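Music and Audiences, Session 4
How a song finds its listeners: touring, radio and the long second year

Notes to go with the lecture. Please read them before the seminar, and bring a pen, as we'll be drawing!

Where we'd got to

Last time we followed a song from the rehearsal room to the finished master, and I left you with the band Postthorpe sitting on four recordings they loved and no plan at all. I love this moment in any band's life. The record is finished, it can't be fiddled with any more, and the whole question changes from "is it good?" to "who is going to hear it, and where will they be when they do?"

So today is about listeners. We'll look at three routes (live shows, radio, and other people's playlists) and at how they feed each other, and then we'll spend a good while on the second year, which textbooks tend to skip and which I find the most exciting part of the story.

1. Live shows

A support slot is a strange thing. You play for half an hour to a room that bought tickets for someone else, many of them still queuing for a drink, and you have perhaps two songs in which to turn their heads. Jolien Willems, who sings in Postthorpe with her brother Koen on drums, told our class in April that they rewrote their set order eleven times on one short tour. They began by saving their best song for last, as most new bands do. By the end they were opening with it, playing the quiet one second (brave, and I think brilliant) and finishing on something with a chorus people could pick up by ear.

Think about what that does to a crowd. The strong opener stops the talking. The quiet song tests whether it has stopped for good. If it has, you can do nearly anything for the next twenty minutes!

A word on room size. Playing to 100 people in a room that holds 100 is a triumph, and playing to the same crowd in a hall built for 1,000 feels like a wet bus stop. The music may be identical. Bookers know this very well, and a good one will put a growing act in a smaller room than the act would like. Mieke Van Leeuwen, who booked the Skevow for many years, calls this "buying the squeeze", and you'll hear that phrase a lot from me this term.

2. Radio

I know, I know, some of you never turn one on. Bear with me, because radio still does something the other routes find hard: it puts a song in front of a person who didn't ask for it, with a human voice on either side telling them why it matters. Specialist evening shows are where most new acts get a first play. Daytime comes later, if it comes, and the step between the two is steep.

Listen to how presenters talk into a song and out of it. Kavinda Navaratnam's essay in your reader is wonderful on this. He transcribed a month of links from one late show and found that the presenter nearly always gave listeners one small thing to hold on to, such as the name of a town, or a odd instrument to listen out for in the second verse. A press release that offers a tired presenter one such detail has done half its job.

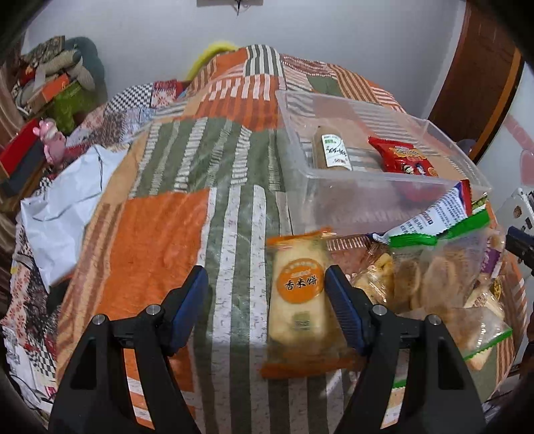
The other thing radio gives a band is a date. "We're on at ten past nine on Tuesday" is something you can tell your aunt, your old teacher and everyone on your mailing list, and they'll all listen at the same time, which is a lovely thing and getting rarer. A stream has no such moment. It is always there, so there is never a reason to press play tonight.

3. Playlists, and reading the numbers

Now to the Vemura example. Vemura is one person, Marjatta Koskela, making slow electronic pieces with a lot of cello in them. One track was added to a study playlist and had 3,771 plays in its first week, far more than everything else she had put out. Was it a hit? Have a think before you read on.

Here's what she noticed. Hardly any of those listeners went on to a second track. They were revising, or cooking, or asleep, and the music was doing a fine job of keeping them company. When she played a show shortly afterwards, the people who came had mostly found her through a live session on a small station. I don't tell this to run down playlists, as that week paid for her next recording! The point is that a play and a listener are different things, and you need to know which one you're looking at.

4. The second year

The first year has a shape given to it from outside: release, reviews, festivals, thank you and goodnight. The second has no shape at all. Songs are half written, the money has thinned out, and the band's name is just old enough to have lost the shine of being new. Some acts rush out more of the same. Some vanish and come back changed. Bowen, the folk trio we heard in week one, did neither and spent the whole year playing village halls with a new song each night, keeping only the ones people asked about afterwards. What a way to write an album!

We'll listen to two of those songs together, in an early live version and then as recorded. Pay attention to the endings. The live ones stop dead, the recorded ones drift, and I'd like your views on why.

For the seminar

Pick an act you like that has released up to 3 records. On one sheet of paper, draw a line for their first two years and mark on it every show, radio play and release you can find. Then circle the gap that puzzles you most.

Read Navaratnam, and the Van Leeuwen interview if you have time. The listening list is in the usual folder, and the Bowen tracks are quiet, so use headphones.

12 shares
4 comments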